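The Bowl Stays on the Table

I moved one bowl and it ate my whole August

By Kiri Costigan

I have a weakness for a big shallow bowl, the paler the better, and I blame Océane Paquette entirely. She does the table displays at Plollow, and the first time I visited her she talked for an hour (I timed it!) about what to put in a bowl when you don't want it to look like you tried.

Her answer is one thing. One! I'd been piling in lemons, keys, pinecones, the remote. She took it all out, dropped in a single red piece of fruit a little off to the side, and stood back looking very pleased with herself. I was annoyed at how good it looked.

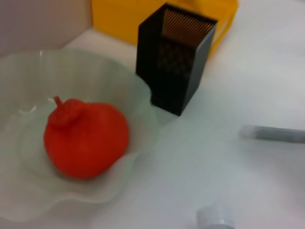
So I went home and cleared my own table, a white one I bought from Landry for $804 and then buried under mail for 4 years. I kept the pen holder, since I'm forever hunting for a pen, and I kept the bowl. Everything else went into a box in the hall, where it still is.

Frosted bowls are funny, by the way. Mine looks gray at breakfast and nearly green by late afternoon, and I've caught myself walking past just to check on it. Nadège Besson, who taught me what little I know about glazes, thinks I should get out more.

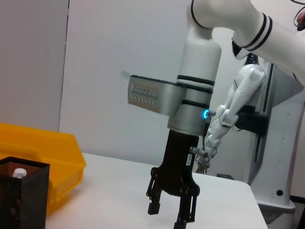
White on white, with a little black for contrast.

Color is where Océane gets strict. Pale table, pale walls, and then a red that really shouts. She let me try a yellow pear once and went very quiet. I put the red back. 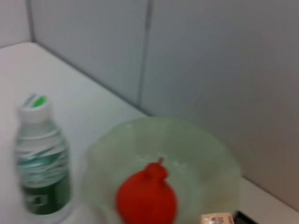
My one rebellion is the water bottle. I drink all day, it lives next to the bowl, and no, I'm not decanting it into a carafe, though I did look at one for about $23 and put it back on the shelf. A table has to put up with the person who sits at it. Océane has seen the bottle, and so far she's only moved it a little to the left.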